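About Gukard

Skeptics of the strap drawer since the beginning

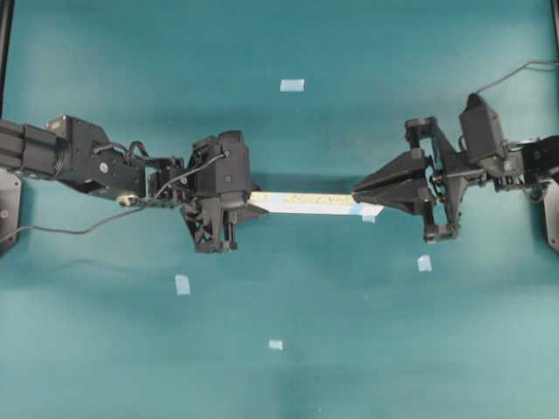

A pale, flat strip held out straight over the green tabletop.

Gukard sells flat strips: strapping, edging, hanging tape, the stuff that ends up in a knot at the back of a drawer. Sosina Derese and Tekle Araya started the company after buying one too many rolls that claimed to be "universal." We still don't know what that word means on a package, and we don't print it on ours.

We carry 541 items. A supplier once offered us a catalog of 900 and we turned most of it down. Half of it was the same tape in a different wrapper – we checked by laying the pieces side by side on a table, a step other people seem to skip.

Every new strip gets pulled flat and looked at before it goes on the site. Does it lie straight? Does it curl back the minute you let go? Mi-kyung Jeon runs the table and is hard to please. She has rejected our own Todel edging twice, and the third version is on sale only because Tekle promised to rewrite the instructions.

We don't give out awards to ourselves, and we're wary of "lifetime" guarantees. Whose lifetime? You get 2 years on anything in the Beyene range, in writing, and a refund if the roll is shorter than the label says.

Orders are packed by Etornam Quaye and go out in the afternoon. Questions go to Tharun Poojary, who will tell you if you don't need the product. The shop closes for stock count in March.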